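Head camera or wrist camera for chair pushing? (Wilteo arm pair, Tondix grippers)

meshback_k
Posted May 6, 2026
Hello all. I compare two cameras for learning the task "push the office chair to the desk". One is wide and worn on the head, the other sits on the Tondix wrist. I have 2,884 clips by human hands, from the head view only.

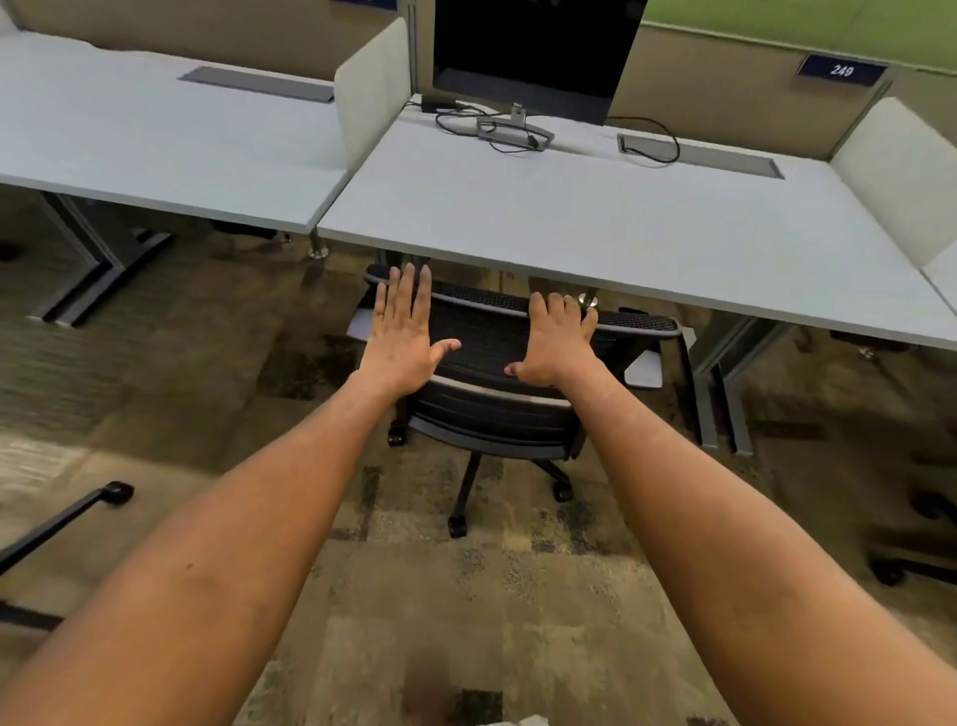 Both hands on the backrest, desk 249.

My worry is the grip. The Tondix has three fingers and opens 10 cm. Is it enough?

rulance_user
Opening is fine. I would worry about the mesh. Our Rulance fingers with hard tips slide on it, soft pads hold much better. And forget the wrist camera, at contact it sees only black.

oldservo
I don't agree. At contact the wrist view is the one you need. The head view is good before it.
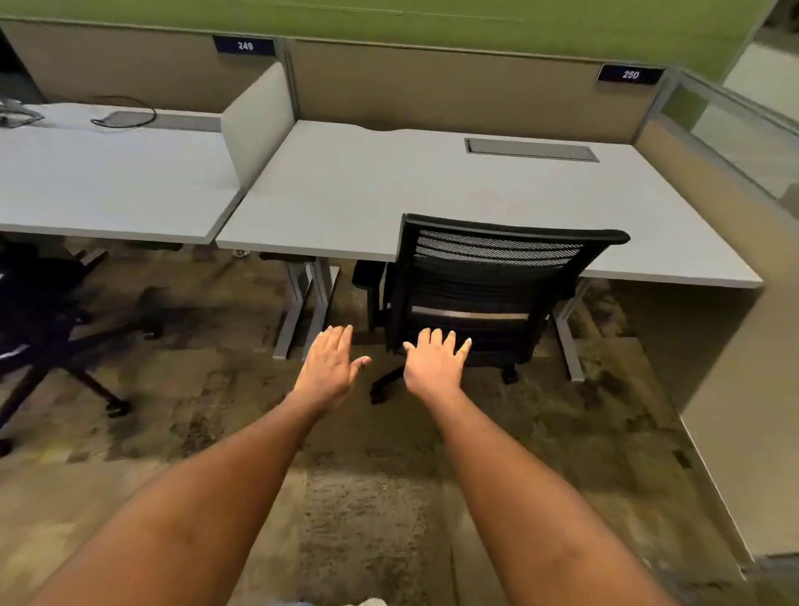
My controller is a Čierny, and it needs a target in the room, whatever camera you choose. I would take it from fixed things. The number plates on the partition, 249 and 250, are both readable in your second picture, so the head camera can tell which desk it is facing. A wrist camera will never give you this.

meshback_k
Thank you, I did not think of the plates. What about the side approach? The chair is beside the desk in this one and the glass panel confuses my depth. 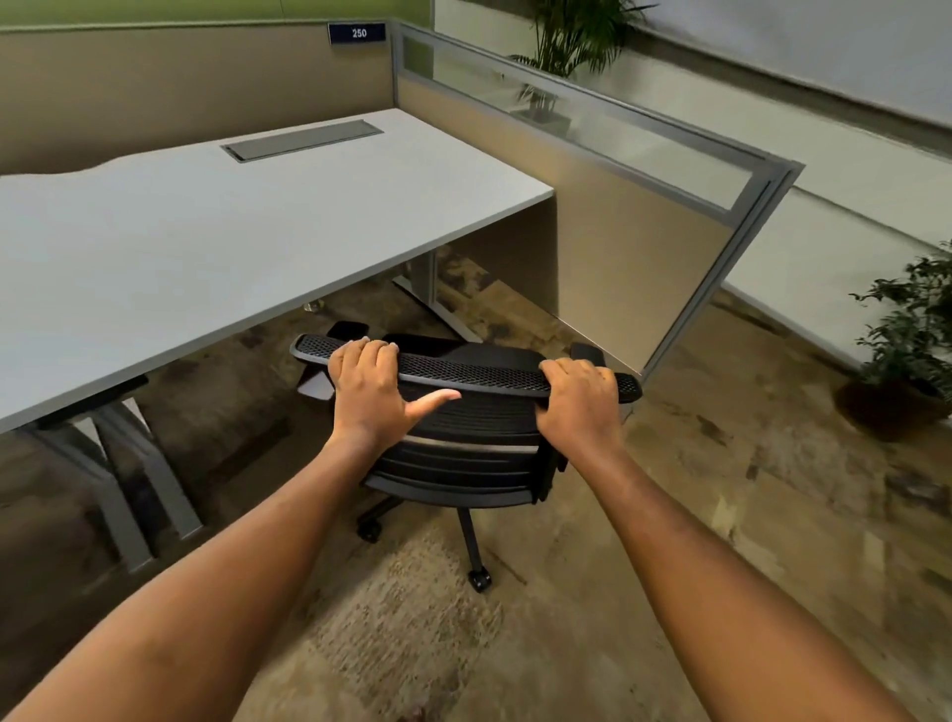 Replies, page 2

rulance_user
Mask the glass. With roughly 3,000 clips you can afford it. I still say no wrist camera.

oldservo
And I still say both. Please post your numbers in September.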